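4.3 Recording rim-grasp demonstrations

1. Set the bowl on edge in the wire stand, interior facing the open side of the table.
2. Load the Crabtree task file and set the episode count to 25.
3. Jog the arm until the fingers are over the bowl, then open them.
4. Check that the cable on the arm has slack at the wrist.

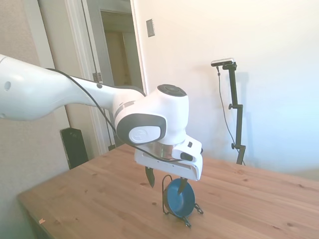
Figure 4-3. Start pose: fingers spread above the upright bowl, side camera on its stand.

5. Press Record and guide the hand down until one finger is on each side of the rim.
6. Close, lift, and hold for 3 seconds — the Musa policy uses the hold to label success.

CAUTION: Keep speed at or below 80 mm/s during guided descent.

NOTE: Discard any episode in which the stand tips. The Wellside baseline was trained without them.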